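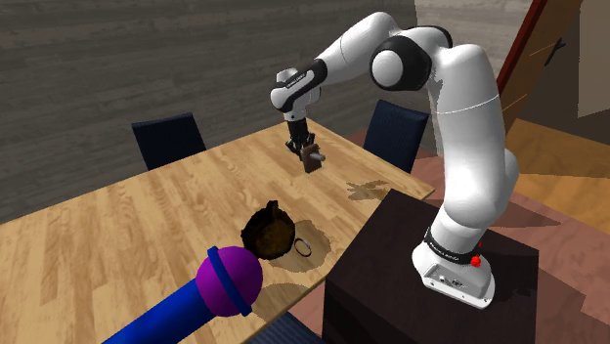
食卓の上での把持。グリッパーがこげ茶の小さな物をはさんでいる（シミュレーション）。

卓上作業用アーム 購入前検討ギャラリー
Stastitville工房 設備のページ
2024年3月5日 更新

Stastitvilleの工房で卓上作業用のロボットアームを一台買う計画を進めている。購入前の検討はすべてシミュレーション上で行っており、このページには画面を数枚と、予算や手配についてのメモを載せる。機種選びの一般論は書かない。うちの作業場と、うちの予算の話だけを書く。

予算の上限は350万円。税と送料を含む。来年度の設備費から出すもので、追加の申請は原則としてできない。運用に入ってからの消耗品は別の費目になるが、最初に付けておく予備品はこの上限の中で買うことになる。この区別をはっきりさせるのに思ったより時間がかかった。予備の指先を本体と同じ注文書に入れれば設備費、後から単品で頼めば消耗品費になる。

作業の内容は、小さな木の部品や金具を机の上でつかみ、向きを変えて、決まった場所に置くことである。重いものは扱わない。速さも求めていない。求めているのは、形のそろわないものが机に混ざっていても作業が止まらないことと、担当が替わっても同じ手順で動かせることだ。

机は新しく買わず、手持ちの木の机を使う方針で検討している。専用の架台を買うとそれだけで予算のかなりの部分がなくなる。腕は机に直接載せず、机の横に箱型の台座を置いてその上に据える。台座を机の角に寄せると手前の作業範囲が広くとれるが、人が座る側と近くなる。シミュレーションでは椅子も置いた状態で腕を動かしている。椅子を省いた配置だけで見ていたころは、どの位置でも問題がないように見えていた。

台座は既製品か自作かでまだ決まっていない。既製品は高さが選べない。自作なら高さは合わせられるが、床への固定をどうするかが残る。工房の床は板張りで、アンカーを打つには建物側の了承がいる。重りを入れて置くだけにする案もあり、その場合は腕を伸ばしきった姿勢で急停止させたときに動かないかを、実物で確かめないといけない。シミュレーションでは台座を床に固定したものとして扱っているので、この点については何も言えない。

見積もりはPrutisikとOkabeの二社に頼んだ。Prutisikは腕とグリッパーと制御箱のセットで286万円。保証が付き、搬入も入っている。据え付けの調整は別料金で、その金額は現地を見てからという返事だった。Okabeは本体だけなら安いが、グリッパーを別に選ぶ必要があり、取り付け用のフランジも別、非常停止のスイッチも別になっている。全部足すとPrutisikとの差はほとんどなくなる。ただしOkabeのほうは後からグリッパーだけ替えやすい。

見積書を並べてみると項目の切り方が違っていて、そのままでは比べられない。こちらで項目表を作り、両社の数字を入れ直した。表の項目は次のとおり。

本体
制御箱とケーブル
グリッパー
指先の予備
取り付け部材
非常停止と表示灯
台座
搬入
据え付け調整
操作講習
保証の延長
シミュレーション用ソフトの利用料

空欄になった項目は、不要なのか、含まれているのか、見積もりから落ちているのかを一つずつ問い合わせた。Okabeの見積もりではケーブルが落ちていた。標準のケーブルでは制御箱を机の反対側に置けず、延長が要る。Prutisikのほうは操作講習が空欄で、こちらは含まれているという回答だった。書面に入れてもらうように頼んである。

ソフトはVesentを試用している。配置の検討と動作の確認に使うもので、試用の範囲で今のところ足りている。購入後も使い続けるなら有償の契約になる。契約を年ごとにするか、必要な月だけにするかで金額が変わる。配置が決まってしまえば毎月は使わないはずなので、月ごとの契約で予算表に入れた。新しい部品を扱うことになったら、その月だけ契約する。

グリッパーの選定は本体より手間がかかっている。平行に開閉する二本指のもので進めているが、開き幅と指の形で扱えるものが変わる。大きく開くものは机の上の隙間に入りにくく、小さいものは木のブロックを横からつかめない。指先を交換式にして、金具用と木部品用を分けるのが今の案である。交換は手作業で、自動の交換装置までは予算に入れない。

次は手先に寄ったところ。横に渡った木のブロックと、左端の蝶ナットが見える位置である。 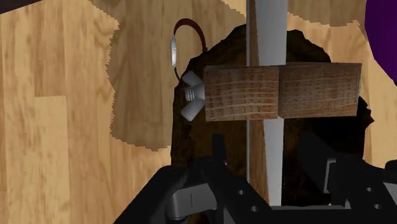 グリッパーは買ってから困ることが多いので、本体の等級を一つ下げてでも指先に金を回したほうがいい、という意見が前回の更新のあとに届いた。カタログの開き幅だけで選ぶと、爪の厚みで机との間に入らないことがあり、そうなると指先を作り直す費用が後から出ていくという。講習を受ける人数より、指先の予備の数を先に決めるべきだとも書かれていた。

指先の厚みについてはこの意見に従い、項目表に「指先の加工」を足した。本体の等級は下げないことにした。下げると腕の届く範囲が短くなり、机の奥に置いた物に届かなくなる。机を小さいものに替えれば済む話でもあるが、手持ちの机を使うという前提が先にある。

木の部品に金具が付いているものは、どこをつかむかで必要な力が違う。木の面をつかめば安定するが、傷がつくと困るものもある。金具の側をつかむと傷はつかないかわりに、つかみ損ねたときに向きが変わる。指先に柔らかい材料を貼れば木の面をつかめるようになるものの、貼ったものは減る。減る速さは実物でないとわからない。そこで予備の指先は多めに見込み、貼る材料は消耗品費のほうに入れた。

運転時間の見込みも書いておく。年に約2,000時間とした。これは工房が開いている時間から、段取りと清掃を除いたものである。Prutisikの保守条件では、3,000時間ごとに点検を受けることになっている。この見込みのとおりなら最初の点検は二年目の途中に来る。点検費は設備費では払えないので、二年目の保守費として今から予定に入れておく。一年目の予算だけを見ていると、この分が抜ける。

点検の間、腕は使えない。代替機の貸し出しは保証の延長に入ると付くが、延長は高い。手作業に戻せる仕事ばかりなので、延長には入らず、点検を工房の閉まる時期に合わせてもらう方向で話をしている。毎年8月に棚卸しで作業を止める期間があり、そこに寄せられれば都合がいい。運転時間が少し足りないうちに点検を受けても条件上は問題ないと聞いている。ただし次の点検までの時間はそこから数え直しになる。

納期は両社とも注文から数か月。輸送の都合で前後するという断りが付いている。年度の切り替わりの直後に注文しても、動かし始めるのは夏になりそうだ。棚卸しの期間に据え付けを当てる案も出た。作業を止めている間なら机も動かせるし、床の工事が要るとしてもそのときにできる。その場合は電源の工事を先に済ませておく必要がある。今のコンセントは木工機械と同じ系統につながっていて、同時に使うと落ちることがある。専用の系統を引く費用は建物側の負担か工房の負担か、まだ返事が来ていない。返事がどちらでも困らないように、予算表では工房の負担として仮に入れてある。

引いた位置からの配置は次のとおり。腕は黒い台座の上、机の奥の端には曲面のある灰色の金属の物を置いている。

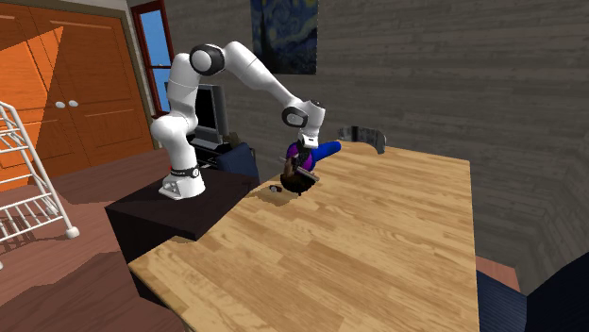 机の奥行きをどこまで使うかで、腕の届く範囲に対する余裕が決まる。奥の端まで使うつもりなら、台座を机に近づけるか、腕の長い機種にするかのどちらかになる。長い機種は見積もりを取ったところで上限を超えた。台座を近づけるほうで進める。手前側は人が部品を並べる場所として残し、腕はそこに入らないように動作範囲を制限する。制限の設定は制御箱の標準機能でできるので、追加の費用はかからない。

人と同じ部屋で使う以上、柵を立てるかどうかも決めないといけない。柵の見積もりは取ったが、工房の広さだと通路がなくなる。速度を落として使い、床に線を引いて区切る案を、リスクの洗い出しと一緒に書類にまとめている。この書類は工房の中で作るので費用はゼロとして予算表に載せた。外に見てもらうことになれば費用が出る。Prutisikに頼むこともできるそうで、金額を聞いているところである。

部屋の家具は動かさない予定だが、収納の扉が開く範囲と台座の位置は確認が要る。扉を開けたまま腕を動かすことはないとしても、台座の裏に回って配線を見るときに体が入る隙間は残したい。制御箱は床置きにせず、台座の中に入れるか棚に載せる。木くずが出る部屋なので、吸気口が床に近いと掃除の回数が増える。防塵の箱を別に買う案は、熱がこもるのではないかという点が片付いておらず、保留にした。

置く机の表面の明るさや木目も、カメラを使う場合には影響がある。今回の購入にカメラは入れていない。まず位置を決めた部品をつかむところから始め、形のそろわないものへの対応は次の年度で考える。ただ、後からカメラを付けるときに配線をやり直さなくて済むよう、台座に通線の穴だけは開けておく。腕の先端側にも信号線の口が残る機種を選んでいる。Okabeの本体はこの口が標準で、Prutisikのセットでは注文時に指定する形になる。指定しても値段は変わらないが、後付けはできない。

予算表の現状を書いておく。Prutisikのセットを軸に、台座は自作、電源工事は工房負担、指先の加工と予備を追加、保証の延長はなし、Vesentは月ごとの契約。この組み合わせで上限に収まっているが、据え付け調整の金額がまだ入っていない。調整費が予想より高かったときは、予備の指先を減らすより先に、台座の材料を見直すことにしている。

Okabeを候補から外したわけではない。グリッパーの替えやすさは、扱う部品が増えたときに効いてくる。取り付け部材の値段をもう一度出してもらうことになっており、その結果でセットとの差が開けば順番が入れ替わる。

残っている確認事項
据え付け調整の費用（Prutisik）
取り付け部材の再見積もり（Okabe）
電源工事の負担の区分
台座の固定方法
操作講習を含む旨の書面
信号線の口の指定を注文書に書くこと

次の更新では、指先の形をいくつか変えたときの画面と、調整費を入れた予算表を載せる。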